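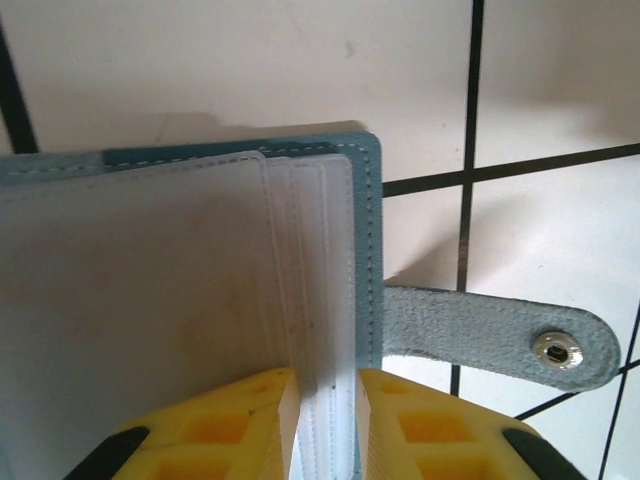

Yellow lattice fingers holding the sleeve stack of a teal card holder, seen from the wrist camera.

Stania Two-Finger Gripper with Wrist Camera

Product number: Stania 80
Manufacturer: Spahić
Availability: to order; demonstration units at the Trelley showroom

Overview

The Stania 80 is a two-finger gripper for handling thin, soft and layered goods. It is supplied with molded lattice fingers, a wrist-mounted camera and a mounting plate for light robot arms. Typical work includes leather goods, stationery, document wallets and packaged textiles, where a rigid gripper may crease or mark the item.

Each finger carries a flat inner pad. The lattice behind the pad gives slightly under load, so that the grip spreads over the contact area. Fingers and pads are replaced separately and without special tools.

Technical data

Opening between pads: 80 mm
Weight with camera: 1,020 g
Rated grip force: 5 to 81 N, adjustable
Standard finger color: yellow
Camera position: wrist, facing the fingertips
Power and signal: single cable through the mounting plate

Demonstrations at Trelley

Spahić holds an open day for customers and training institutions at its Trelley showroom each May. At other times of the year, visits may be arranged by appointment. The program begins at 10 a.m. and includes a short safety briefing, the handling of everyday articles at the tiled demonstration table, and a period in which visitors may operate the arm under supervision.

The card holder is a regular item in the program. It is laid open with its snap tab extended, and the operator is asked to take hold of the plastic sleeves by their edge. Sleeves of this kind lie close together and are difficult to separate from the cover, and the exercise gives visitors a practical impression of fingertip control. The view from the wrist camera is shown on a monitor beside the table.

Visitors are welcome to bring samples of their own goods. Articles should be clean, free of sharp points and no heavier than 5 kg. Samples are returned at the end of the visit unless a written handling report has been requested.

Scope of delivery

Gripper body with mounting plate
One pair of lattice fingers with pads
Wrist camera with bracket
Connection cable
Printed operating manual

Spare fingers, pads and cables may be ordered from the Mernden warehouse. Please state the product number and the finger color with every order.

Appointments and quotations

Requests for a demonstration should be sent to the Trelley showroom with the number of visitors and a short description of the goods to be handled. Quotations are issued by the Mernden office and include delivery and one set of replacement pads.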